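Reading time: 9 min

4. Local print products and their distribution

4.1 Setting and selection of titles

The town of Laria has a resident population that is small compared with its visitor traffic, and its business association has issued printed matter for visitors since the 1980s. Past work on small-town promotion treats such items as advertising and measures them by reach. We treat them as goods with a cost, a price, and a shelf life. The unit of study is a single title: a community recipe book compiled from member restaurants and households, printed by Cleltness and sold through member businesses.

The first printing was 2000 copies and the second was 3000. Both used the same page files, apart from a corrected index and a new inside cover. Seventy-one outlets agreed to carry the book on consignment (see Table 2 for the breakdown by trade). Outlets kept a fixed share of the cover price and returned unsold copies at the end of February.

4.2 Display conditions

Outlets were free to place the book where they wished. Three placements account for nearly all of the records: at the register, on a shelf with other printed goods, and in a closed or partly closed display. The third group is the smallest, but it is of interest because a buyer cannot leaf through the book without asking for it. Coding followed the Higuchi scheme for point-of-sale placement, with one change – open racks near a door were coded as shelf placements.
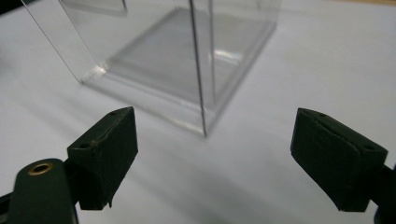

Figure 3. Clear plastic box on a white tabletop; the upper part of the box is not shown.

Sell-through was lowest in the closed group in both printings. The gap narrowed in the second printing, when outlets were given a loose sample copy to keep beside the stock. We do not treat this as a clean test of the sample copy, as the second printing also went on sale closer to the holidays and some outlets changed placement partway through the period. Excluding the outlets that changed placement leaves the order of the three groups the same.

4.3 Who contributed and who sold

Contribution and sales were linked. Outlets whose own recipe was printed in the book sold more copies per week than outlets of the same trade with no recipe in it. The effect was strongest for bakeries and weakest for lodging. Inns often handed the book to guests without charge, and these copies were logged as sold to the inn. We kept them in the totals and marked them with a separate code.

Weekly counts were entered by outlets in Fosteo, the stock ledger already used by the association. Entries were missing for nine outlets in one or more weeks. Gaps of a single week were filled from the opening stock of the following week; longer gaps were left blank and the outlet was dropped from the weekly series, though not from the season totals.

Section 5 takes up pricing and the decision to reprint.

Related items
Visitor maps as a shared cost among small retailers
Consignment terms in seasonal towns
Member directories: print, web, or both

Contact the editors | © 2020 | Back to top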